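Battery sorting test (robotics)

The battery sorting test, also called the Woltetti test, is a tabletop exercise used to compare grippers and cameras on two-arm robots. It was drawn up at Nodska by Silvana Conceição and is now used in a few other workshops. The arms must move small cylindrical batteries between a shallow tray and the table.

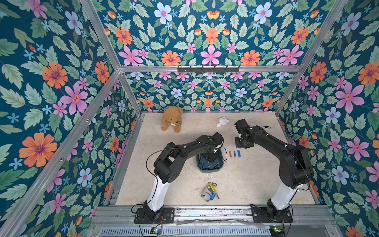 Batteries are used for several reasons. They are cheap, they roll, and the smooth casing slips in a poorly padded jaw. Mixed brands and sizes are allowed, and most users prefer them, as a controller tuned to one diameter will often close too far or too little on another. Cells are checked for leaks before use.

Setup

Both arms stand at the front of the table and reach inward. Walls may be plain or patterned. A busy pattern is the harder setting for cameras, and the written procedure asks that results from the two kinds be listed apart. Soft toys or other items that play no part in the task may be left on the table. A run is void if an arm drags one into the tray.

Each gripper is given 50 runs with the same controller settings. A pick counts when the battery is held clear of the table and released where the operator asked for it.

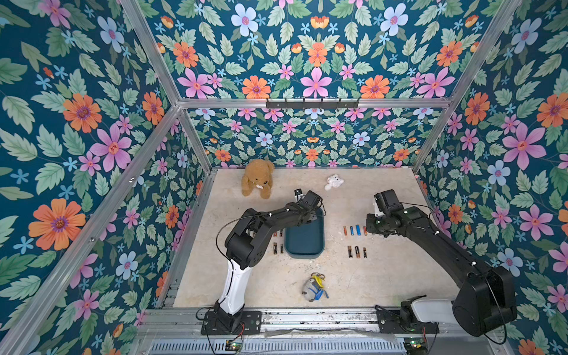

Ilir Radonjić has objected that the count treats a clean pick and a lucky one alike, and would prefer that grip force be logged for every attempt. The procedure was changed in part to meet this. Force logging is now optional, and logs are kept with the run sheet.

Cameras

A fixed camera gives the position of each battery but loses sight of those under a forearm. A wrist camera sees the jaws and the battery between them, at the cost of a narrow view of the table. Most users run both.

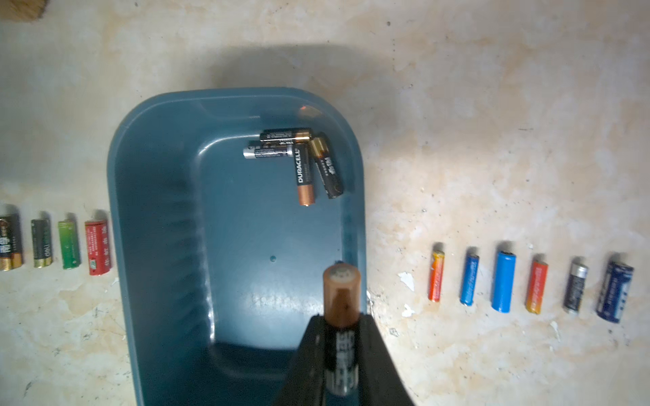

The Flutberg comparison, dated June 15, 2024, tried parallel jaws with flat pads against jaws with a shallow groove. The grooved pads held upright cells better but were slower to pick from a pile. Holanda repeated the work in September with a different controller and up to 700 picks per gripper, and found a smaller gap between the two pads.

See also: Parallel gripper; Bin picking; Wrist camera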